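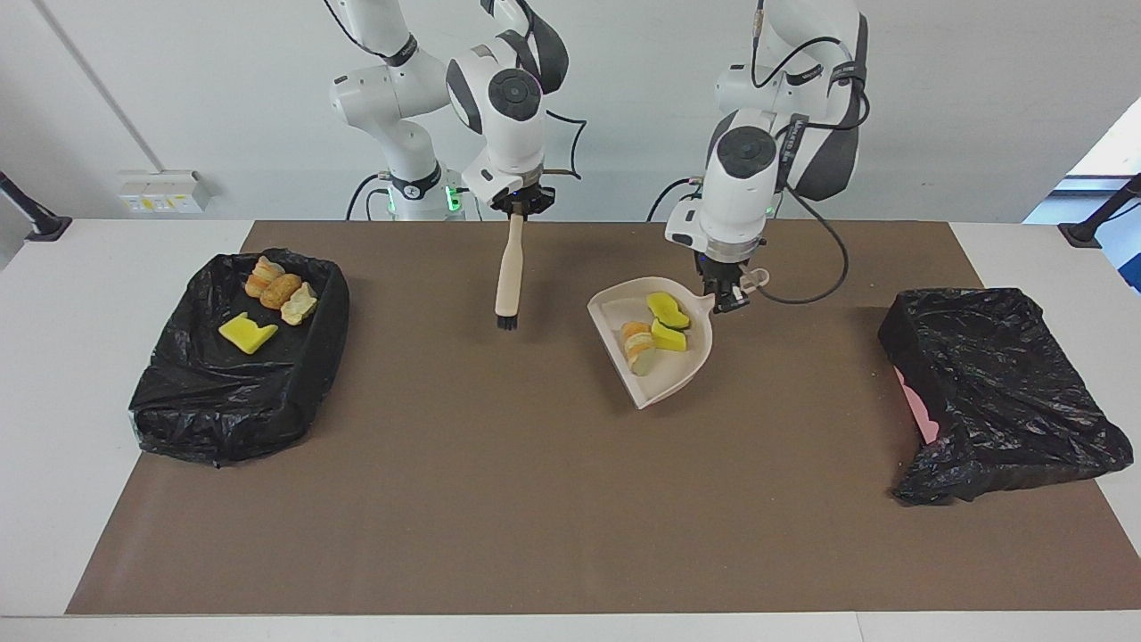

3.2 Clearing the Table Mat

Follow these steps to clear bread pieces, crumbs and used sponges from the brown mat. The mat stays on the table throughout.

1. Line the bin with a black garbage bag. Fold the loose plastic over the rim so the bag cannot slide in.

2. Leave the bag open toward the middle of the mat.

3. Set the dustpan flat, with its lip facing the debris.

4. Hold the brush upright and sweep in short strokes. Start with the largest pieces.

5. Lift the pan by the handle and tip it over the open bag.

6. Repeat until the mat is clear, then wipe it with a damp cloth.

Note: The pink dustpan and the white dustpan are used the same way. Either one fits the hand brush.
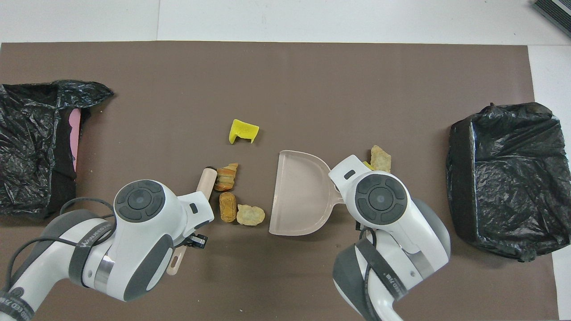 Figure 6. Mat with two bagged bins, pink dustpan and yellow sponge.

Using two bins

Place one bin at each side of the mat, with both openings facing the center. Change a bag when it is two-thirds full.

Caution: Do not drag a bin across the mat. The bag can catch and tear.

Caution: Do not press down hard on the brush. Bent bristles leave crumbs behind.

Spare bags are listed on page 63.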